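The robot arm was the cheap part

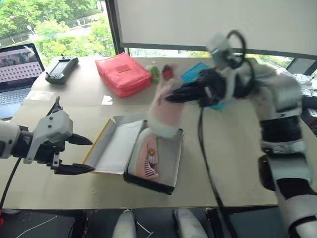
What should a small firm budget for first when it buys a robot arm? The fingers, the cables, the bench and somebody's wages for a good many months, in that order, with the arm itself a long way down the page.

I have sat through enough purchasing meetings to know that this goes down badly. People come for the arm. The arm is on the front of the brochure, photographed against black like a sports car, and the figure beside it is one that a finance director can say aloud without a drink of water. The fingers are on page 11.

Take shoes, a job I have been paid to think about for longer than I'd like. Putting a pair in its box sounds like work for a bored teenager on a Saturday. One goes in sole up, the other has to be carried over and lowered beside it, and the lid comes after. A shoe is soft where you want it stiff. The box weighs next to nothing and will wander off if nudged. Cardboard on the bench, cables down to the floor, two arms to do what a teenager does while looking at a phone: every bit of that wants a line in the budget, and on most of the forms I see it gets one line between the lot, marked "sundries".

At Rellen, where I advised on the packing room two years ago, sundries came to 3,000 pounds before anything had been switched on. Petro Hordiienko, who kept the accounts, asked me which sundry had cost 609 pounds. It was a pair of gripper fingers. They were the wrong ones, and we bought another pair in March. He has since retired, and I don't flatter myself that I was the only cause.

The habit I object to most is the payback sum. You take the wage, divide it into the price and announce a month in which the machine becomes free. Koval did this with great confidence and left out the person who stands next to the thing all day, picking up what it drops and starting it again. That person was Myroslav Sirko, he was on a better wage than the packers, and he spent nearly 70 hours in the first quarter just re-routing cable. Nowhere in the sum was there a row for Myroslav.

I'm told by salesmen that this is old thinking, and that the new systems learn. I'm sure they do. So did my nephew, and we budgeted for that as well. Someone has to show the machine a great many shoes. They need a chair, a laptop, a room with decent light and a manager who won't wander in each Monday to ask when it will be finished. If you rent that room, put the rent in. At Nokorach they put it under training, and the training budget ran dry before the fire wardens got their course.

My advice, for which I now charge rather less than I used to, is to write the request backwards. Start with the shoe, or the jar, or whatever it is you can't get people to pack. Cost the holding of it. Cost the bench, then the spare parts, then the wages, and last of all fill in the arm. Mivent tried it this way and found 1,230 pounds' worth of shelving would shorten their queue by more than the robot was going to. They bought the shelving. They also bought the robot the following spring, out of a different pot, and I gather it's very popular with visitors.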